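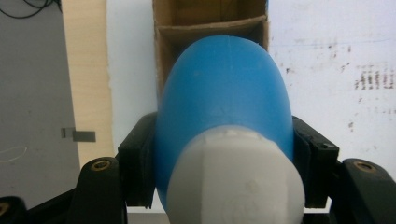

**ザティレック信用組合 総務部 記録係**

# 閉店時刻の取扱いについて(手記)

当組合プローセル支店は、一月の金曜日、正午をもって窓口業務を終了した。本稿は、その最終日の経過を記録係の職務として書き留めたものである。書式は業務日誌に準ずるが、日誌に収まらない事項が若干含まれることを、あらかじめお断りしておく。

当日の開店は午前九時であった。預金口座のうち806口は、前週までに本店への移管手続を完了しており、残る29口について、窓口での本人確認が必要とされていた。支店長は朝礼において、平常どおりの応対に努めるよう職員に指示した。訓示は短く、終わると各員は持ち場に着いた。出納機の鍵を開ける音が、いつもより大きく聞こえたと述べた職員がある。

午前中の来店者は途切れなかった。手続を要しない方も多く、通帳への記帳のみを済ませて長椅子に腰を下ろし、そのまま帰らない方が見受けられた。業務に支障はないと判断し、お声がけは控えた。ある年配の組合員は、ムファウメ通りに支店が置かれた当時、床板に塗ったばかりの油で履物を汚したことを語り、その苦情を本日正式に申し立てたいと述べられた。窓口担当は所定の用紙に記入をお願いし、これを受理した。受付番号は199である。

十一時を過ぎた頃、貸金庫の最終確認を行った。契約は全件解約済みとされていたが、25番の庫に限り、鍵の返却があるにもかかわらず、解約届が綴られていなかった。規程により、支店長及び記録係の立会いのもとで開扉した。

庫内には封筒が一通あった。表書きは「当支店御中」とあり、差出人の記載はない。封はされていなかった。

支店長は封筒を手にしたまま、しばらく規程集の該当箇所を探していた。支店宛ての書状であれば、これを開くことに差し支えはない。しかし、貸金庫の内容物は契約者に属する。二つの条項は互いに相手の存在を想定しておらず、どちらを先に適用すべきかの定めもなかった。本店に電話で照会したところ、担当者は折り返すと答えた。

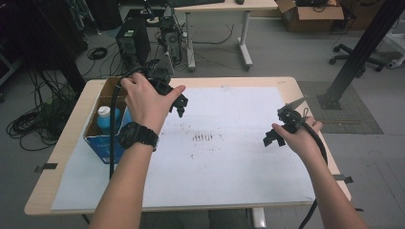
*最終更新:一月 金曜日 午後四時*

折り返しの電話は、正午の十分前になっても入らなかった。

この間に、窓口での手続は一口を残してすべて終了した。残る一口の名義人は、当組合の前身であるウェンディリス貯蓄会の時代からの組合員である。案内状は三度にわたり送付されていたが、返信はなかった。届出の住所は現在も有効であり、郵便物が戻された記録もない。

十二時の五分前、その名義人が来店された。杖をつき、外套の釦を上まで留めておられた。窓口担当が移管の同意書をお示しすると、眼鏡を取り出して全文を読まれた。読み終えるまでに時計は正午を指したが、支店長は表の扉を閉めなかった。閉店時刻の取扱いについて、規程には「店内に顧客のある場合はこの限りでない」との但書がある。適用の記録は、当支店においては過去に例がない。

署名を終えられた名義人は、通帳をしまいながら、二十五番の中身はもうご覧になったかと尋ねられた。

支店長は、開扉はしたものの、書状は拝見していないと答えた。名義人は、それは几帳面なことだと言われ、では読んで差し上げようと手を出された。契約者であることを確認する必要があったため、担当が台帳を照合した。名義は亡くなられた配偶者のものであり、相続の届出は済んでいた。届出書は解約届とともに、一つ隣の番号の綴りに入っていた。訂正は即日行った。

文面は三行であった。一行目には、長年にわたり鍵を預かってもらったことへの礼が述べられていた。二行目には、庫に入れるほどの品を結局持たなかったため、毎年の使用料は静かな部屋に座る代金と心得ていたとあった。三行目は、長椅子の脚が一本短いので直されたい、との要望であった。

支店長は書状を写し取る許可を求め、名義人はこれを承諾された。原本はお返しした。

名義人が退店されたのは十二時二十分である。支店長が扉を閉め、札を裏返した。本店からの電話はその直後に入った。照会の件は契約者の意向を確認のうえ処理するように、との回答であったので、そのように処理したと報告した。

午後は什器の搬出準備に充てられた。長椅子は廃棄の予定であったが、支店長の申出により本店待合室への移設に変更された。変更の理由欄には「顧客要望による」と記入されている。脚の調整には厚紙を用いることとし、管財係に修理を依頼した。

なお、受付番号199の苦情については、回答期限が翌月末となっている。履物の清掃に要した費用の額が未記入であるため、申立人に照会中である。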